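4.2 What the student teams did with the folding task

The Plaledero course ends with a project in which each team teaches a pair of arms to fold cloths and add them to a stack. Earlier write-ups of the course, including our own from May, reported it as a success. We are less sure. Of the 4 teams, 3 handed in a working policy, but "working" was judged by the students who had trained it, and the marking sheet never said how square a fold had to be.
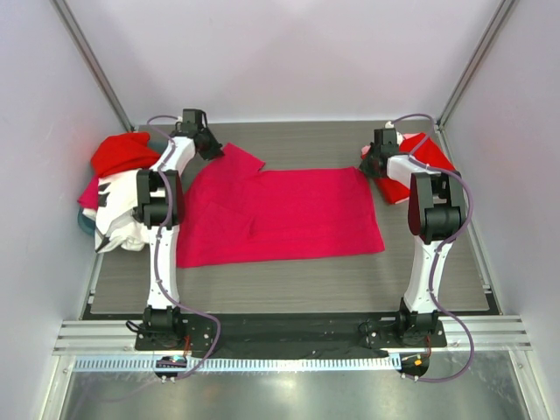
Martim Carrilho went back through the logs and scored every attempt again against a fixed rule: edges lined up, no flap left outside the fold. Under that rule the ranking changed. The team Rocha, first in the course table, fell behind Fliketti, whose method was slower and had been marked down for it. We take this as a warning about the table more than as praise for Fliketti.

A second doubt concerns the data. Each team was given the same 2,000 demonstrations, recorded by 2 tutors with rather different habits. Filipa Rebelo noted that one tutor nearly always gripped the far corners first, and that the policies copied this even when a side grip would have been easier.

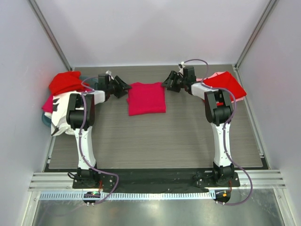

It is tempting to say that the students learned about robot learning from such failures. Their reports give thin support for that. Most blame the grippers, and only one (Tumeck) tests the claim by replaying the same motions on a stiffer cloth. We therefore treat the scores in Section 5 as a record of what the policies did on our bench, with no claim about what the course taught.

Figure 4. Two-arm cloth folding at the project bench, at two moments.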